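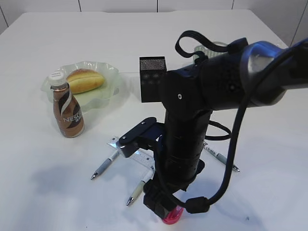 Search this site Enter keywords Go

Print this page | E-mail this page

Winter walk-round for the allotment shed, with my comments
Last updated 28/12/2024

I do this list twice a year, once in November and again when the weather turns nasty, and people on our site keep asking me for a copy. So I've typed it up with my scribbles left in! Tick, cross or "ask Shagufta" are the only three answers I allow myself.

1. Roof felt: no lifting edges, no bare nails
Cross. The back corner has come up again (same corner as last year, grr) and I can get a finger under it. I've put a brick on it for now, and yes, I know a brick on a roof is its own hazard. New felt is on the list for the first dry morning.

2. Door, hinges and hasp
Tick. A drop of oil on both hinges and the squeal has gone. The padlock is stiff but it opens.

3. Floor: no soft boards, nothing to trip on
Tick for the boards, cross for the tripping. I had left the hose in a great loop just inside the door and walked straight into it while doing a safety check. It's on its hook now.

4. Sharp tools hung up, blades covered
Tick. Loppers, bow saw and both hoes are on the wall. The little pruning knife still hasn't got a cover, so it lives in an old glasses case.

5. Ladder: feet, rungs, no cracks
Ask Shagufta. One rubber foot looks thin to me and Shagufta Ansari knows far more about ladders than I do. I've tied a rag round it so I don't forget and climb up anyway.
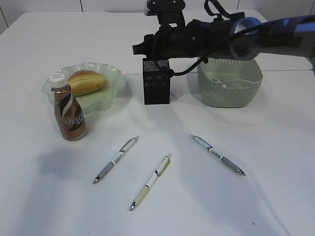
6. Sprays, feeds and anything in a bottle
Everything has to be in the bottle it came in, lid on tight, label you can still read, top shelf. I found one with no label at all — brown, smelly, no idea — and it has gone to the tip. The slug pellets have moved up a shelf as well, now that Kaiwen Xiao brings the children along.

7. Petrol for the strimmer
Tick. Proper can, cap on, nowhere near the stove. I'm only keeping a little over winter.

8. Camping stove and gas
Cross. The hose had tiny cracks where it bends, so I've taken it off and I'm having flask tea until I buy a new one. Look at yours, please, mine seemed fine until I bent it.

9. First aid tin
Half a tick. Plenty of plasters (12), tweezers present, eyewash out of date. Must get more.

10. Water butt: lid on, stand level
Tick. The stand had sunk on one side so I packed it with a bit of slab. A full butt is very heavy and I don't fancy it on my toes.

11. Path from gate to shed
Cross, it's like an ice rink by the compost bays. Bark chippings going down as soon as I can borrow the big barrow.

Still to do: felt, ladder foot, stove hose, eyewash, chippings. If you borrow this list and add anything to it, pop a copy through the shed door for me.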